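4.2 Sizing the hardware order in simulation

The purchase plan came before any hardware did. Drevden gave us one budget line for arms, grippers and spares, to be committed by September, so every item on the list had to be argued from simulated runs. We ran 300 episodes in the Costello household scene – same controller throughout, 5 gripper candidates, 3 mounting options. Quotes came from Lultisitz (grippers) and Udunby (mobile bases). Spares were quoted seperately.

Two questions drove the spend. Is a wide-opening parallel gripper enough, or do we pay for a multi-finger hand? And one arm or two? Second arm is the largest single cost after the base. Wrist camera is cheap by comparison but adds cabling and a spare. 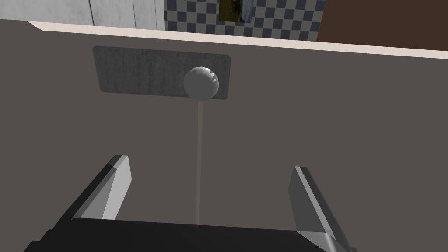
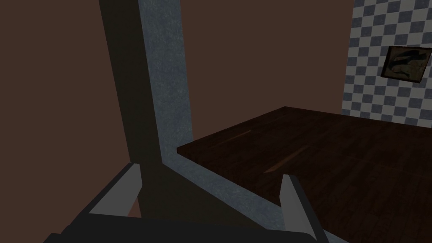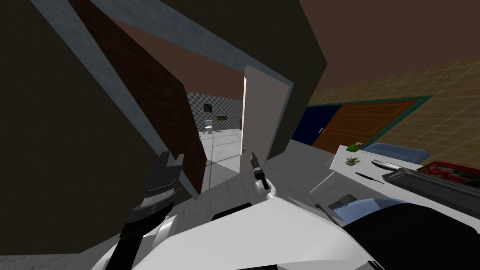
Figure 4. Simulated household scene used for planning. First view: open gripper over a flat surface, ball on a gray pad. Second: open gripper near a post and a dark wooden tabletop. Third: two-armed robot facing an open doorway, bathroom beyond, table at right.

4.3 Budget outcomes

Parallel gripper kept. The multi-finger option did not earn its price on small objects, and spare fingers for it had a 10 week lead time. Clearance next to posts and ledges mattered more then grip force, so we moved money from the hand to a slimmer wrist.

Two arms stay in the plan, but staged. Base and first arm in the first order, second arm once the doorway tests are repeated on real hardware. Procházka (Rostislav Procházka, lab purchasing) asked for a 5 percent reserve on the base – agreed. Service contract left out for now, to be revisited with the second order.

Not costed: shipping, floor repairs, operator training.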